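Safta Stoica has a way of talking about storage that makes you want to go straight home and empty a closet. She spent most of March setting up the back room at Gretinport, and when I stopped by she was still thinking out loud about where everything ought to live.

"I started with the fabric baskets," she told me, "and everybody laughed, but I love a basket! You can toss things in at the end of a long day and the room looks decent again."
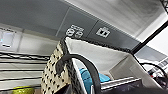 The trouble, she went on, is that a basket will swallow whatever you give it. Her colleague Laurențiu Bogdan once lost a tape measure in one for 5 weeks, so the two of them agreed that small, bright things would go out in the open (well, most of them).

"Laurențiu wanted wheels," Safta said, "and I fought him on it, I really did. Then we had to vacuum, and I stopped fighting." The rack cost them 60 dollars secondhand, and she still sounds pleased with the price.

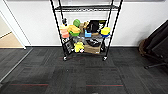
*The wire rack on its casters, with the middle shelf well filled.*

I asked whether a shelf that full ever bothers her. "Oh, sure, some mornings," she said. "But I can see the green thing and the orange thing from the door, and I know where I am. Ask me again after we've sorted the boxes from Urkier."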